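올라니얀 자연사관 조개 표본실, 같이 둘러보고 정리해 주실 분 찾아요

안녕하세요, 동네 자연사관 다니는 게 취미인 사람입니다. 예전에 이 블로그에 레카드 화석 전시 후기를 올렸을 때 "다음에 갈 땐 같이 가요" 하는 댓글이 꽤 달렸는데, 그게 계속 마음에 남아 있었거든요. 그래서 이번엔 진짜로 모집 글을 올려 봅니다!

올라니얀 자연사관은 큰길에서 한참 들어가야 나오는 작은 전시관이에요. 1층에는 사슴이랑 멧돼지 골격이 있고, 제가 사랑하는 곳은 2층 맨 끝의 202호, 조개 표본실입니다. 원래는 창고처럼 쓰던 방인데 서랍장을 열면 무스토프 컬렉션이라고 부르는 조개껍데기가 칸칸이 들어 있어요. 손톱보다 작은 고둥부터 제 얼굴만 한 가리비까지요. 문제는 이름표예요. 손글씨가 바래서 읽기 힘든 것도 많고, 옛날 이름으로 적혀 있어서 요즘 도감이랑 안 맞는 것도 많아요.

전시관에서 올해 4월에 이 방을 일반 관람객에게 열기로 했고, 그 전에 표본 1000점의 이름표를 새로 쓰려고 합니다. 저도 작년부터 틈틈이 들어가서 돕고 있는데 혼자서는 속도가 안 나요. (조개 구경하느라 손이 멈추는 탓도 큽니다. 인정합니다.)

하는 일은 이렇습니다.
서랍에서 표본을 꺼내 옛 이름표를 읽고 공책에 옮겨 적기
도감이랑 대조해서 지금 쓰는 이름 찾기
새 이름표 쓰기. 글씨 예쁜 분 대환영, 저는 악필이에요
플라딕스라는 목록 프로그램에 입력하기. 엑셀 써 보신 분이면 금방 익혀요

이런 분이면 좋겠어요. 조개를 잘 모르셔도 됩니다. 저도 처음엔 바지락이랑 모시조개도 헷갈렸어요. 대신 같은 일을 몇 시간씩 해도 괜찮은 분, 모르는 글자가 나오면 짐작으로 채우지 않고 물음표를 쳐 두는 분이면 좋겠습니다. 중학생부터 신청할 수 있고, 중학생은 보호자랑 같이 오셔야 해요. 부모님이랑 아이가 짝으로 오시면 한 분이 읽고 한 분이 적으면 되니까 은근히 잘 맞아요.

첫 모임은 2025년 1월 4일 토요일 오전 열 시, 1층 골격 전시실 앞입니다. 첫날은 일 조금, 구경 많이예요. 문 열기 전에 들어가는 거라 사람이 없어서 뼈 앞에 한참 서 있어도 눈치가 안 보여요. 저는 멧돼지 아래턱 옆에서 보는 각도를 제일 좋아하는데, 꼭 한번 쭈그리고 앉아서 보세요. 그 뒤로는 격주로 모이고, 못 오는 날은 미리 말씀만 해 주시면 됩니다.

참가비는 첫날만 3000원이고 장갑이랑 공책 값이에요. 입장료는 따로 없습니다. 활동비를 드리지는 못하고, 대신 봉사 시간 확인서를 전시관 이름으로 발급해 드려요. 점심은 각자 해결인데 저는 보통 건너편 분식집으로 갑니다. 같이 가실 분은 같이 가요, 김밥이 괜찮거든요.

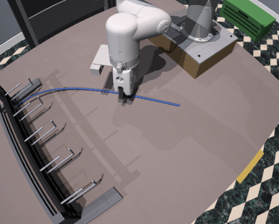 표본 만지는 연습은 첫날에 꼭 하고 시작할게요. 껍데기가 얇은 종은 가장자리가 정말 잘 부서지고, 작은 고둥은 한 번 굴러가면 서랍장 밑으로 사라져요. 큰 건 두 손으로 받치고, 작은 건 끝이 뭉툭한 핀셋으로 집습니다. 저 그리퍼의 손가락 두 개가 가느다란 파란 케이블을 양쪽에서 물고 있는 것처럼, 핀셋도 양쪽 끝이 표본에 고르게 닿아야 해요. 한쪽만 닿은 채로 힘을 주면 튕겨 나갑니다. 첫날엔 마트에서 산 소라 껍데기로 연습하니까 떨어뜨려도 괜찮아요!

준비물은 연필(볼펜은 표본실에 못 가지고 들어가요), 편한 신발, 그리고 따뜻한 겉옷이요. 202호는 난방이 약해서 겨울엔 발이 시려요. 저는 양말 두 켤레 신고 갑니다. 물이랑 간식은 복도 의자에서만 드실 수 있어요.

신청은 이 글에 비밀 댓글로 해 주세요. 성함, 연락처, 오실 수 있는 요일, 그리고 좋아하는 조개 하나만 적어 주시면 됩니다. 먹는 쪽으로 좋아하셔도 돼요. 자리가 좁아서 한 번에 여덟 명까지만 들어갈 수 있고, 넘치면 다음 조로 나눠서 연락드릴게요. 주차장은 건물 뒤편에 있는데 입구가 좁으니 큰 차는 길 건너 공영주차장을 이용해 주세요.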